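Taped grid on the sorting table: does it do anything?

fikar_flats
Posts: 1084

I keep reading that if you tape a grid on your table, sorting goes faster because every item gets its own square. I have my doubts. A square is still a pile waiting to happen, only now with a border. Anyway, two shots of a brown tabletop with blue tape, same table both times. Tell me what I'm supposed to be gaining.
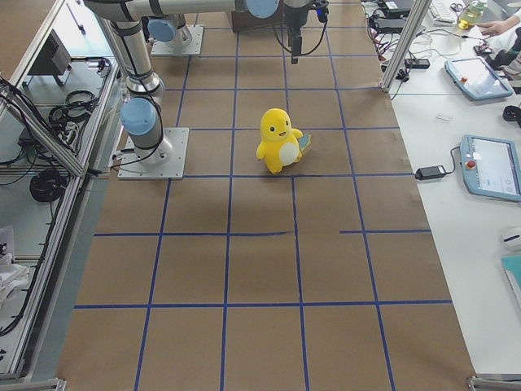
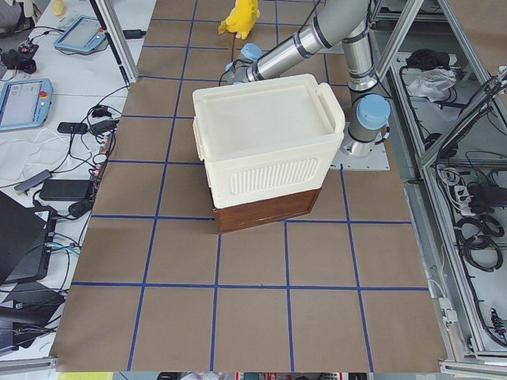
Re: Taped grid on the sorting table
nukis_attic
Posts: 356

You gain a limit. One thing per square, and when the squares are full you stop and deal with it. We did our whole hall closet that way in December and I'd do it again.

Re: Taped grid on the sorting table
fikar_flats
Posts: 1084

One thing per square, fine. Now look at the second one. A white bin stacked on a brown wooden box, and the stack is sitting right across a row of squares. So which square is that? Both of them? The rule fell over with the first big item.

Re: Taped grid on the sorting table
Kobina Ackah
Posts: 717

I wouldn't blame the tape for the stack. The bin is wider than the box under it and it's turned a bit. I'd put the bin flat on the table and the box beside it. Also the lid is shut, so who knows what's in there. Sorting closed containers is just moving them.

Re: Taped grid on the sorting table
nukis_attic
Posts: 356

Big stuff can take up two squares, we allowed that. You people want it to fail.

Re: Taped grid on the sorting table
idell_m
Posts: 35

Sorry if this is a dumb question, but is that panel of ribs on the front of the bin a vent? I want one for yarn and my old ones get musty.

Re: Taped grid on the sorting table
Kobina Ackah
Posts: 717

Looks like one, but I couldn't tell you if air gets through. Plenty of bins have ribs molded in for looks. Hold one up to a light in the store before you pay for it.

Re: Taped grid on the sorting table
fikar_flats
Posts: 1084

Back to the tape. In the first one there's a gap in one of the crosswise lines, lower middle. So two of your precious squares are open to each other. If I have to keep patching tape to keep the system going, that's one more chore.

Re: Taped grid on the sorting table
nukis_attic
Posts: 356

It's three seconds of tape. And the yellow plush in the first one has a spot on the grid all to itself. Cute little guy, keep him.

Re: Taped grid on the sorting table
fikar_flats
Posts: 1084

One toy on a big table would look tidy with or without lines. Try it with the contents of my junk drawer and get back to me.

Re: Taped grid on the sorting table
idell_m
Posts: 35

I like the paper more than the tape. Brown kraft paper you can write on, then roll up when you're done. Might try it with a marker first.

Related threads
Kraft paper or an old sheet for covering a table?
Stacking bins with handles that stick out
How many stuffed animals is too many
Abugri Street garage cleanout, part 2
Getting tape residue off a desk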